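TEXTILE CARE 4: Color Loss and Dye Transfer
Course handout, Rebecca Russo
Read before the lab session. Bring the swatch cards from last time.

Why dyes move

A dyed fiber holds its color in one of several ways. Reactive dyes, used on most cotton sold today, form a chemical bond with the fiber. Direct dyes are held more weakly and wash out sooner. Disperse dyes sit inside polyester and stay put at household temperatures, but they can migrate under a hot iron.

Most color that comes out in the first few washes is loose dye left over from the mill. It was never fixed to the fiber. Deep reds, navy and black need a lot of dye to reach full depth, so they usually carry the most surplus.

Mixed-color garments

Red next to white is the case students ask about most. The trim may be a different fiber from the body, and it may pick up dye the body does not. Check both parts of the label if two fibers are listed. Do not leave a damp garment folded with the red lying on the white. Most staining of trim happens while the item sits, after the wash is over.
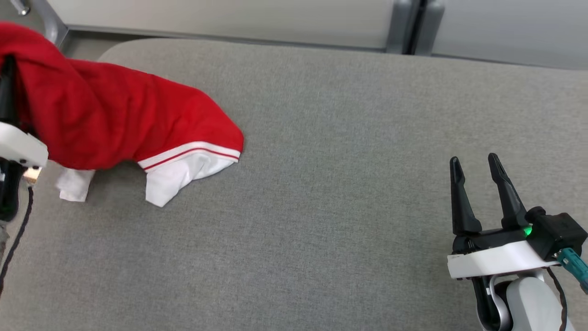

Testing for colorfastness at home

1. Pick a hidden spot, such as an inside seam.
2. Wet it with cool water and a drop of the detergent you plan to use.
3. Press a white cotton cloth on it for 45 seconds.
4. Look at the cloth in daylight. Any tint means wash separately.
5. Repeat with a dry cloth and ten firm rubs. Color that comes off dry is called crocking.

Towels and other pile fabrics

Terry has loops on one or both faces, which gives it far more surface than a flat weave of the same size. It takes up more water and more dye, and it also gives off more lint. A bath towel may weigh 600 grams per square meter. Wash dark or bright towels alone until the rinse water runs clear.

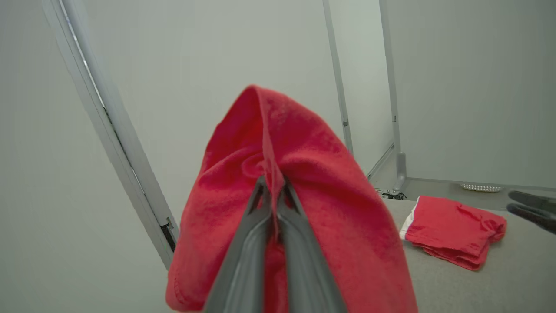
Fabric softener coats the loops and cuts absorbency. It does not set dye. Neither does salt or vinegar in a home wash, whatever the family recipe says. Salt is used in the dye bath to push dye onto the fiber, and that step is finished long before the towel is sold.

If transfer has already happened

Keep the item wet and out of the dryer. Rewash with an oxygen bleach if the label allows it, and allow a long soak. Chlorine bleach will damage wool, silk and spandex.

Lab: Staritz and Zindell swatches, stations 1 to 4. Record results on page 51 of the workbook.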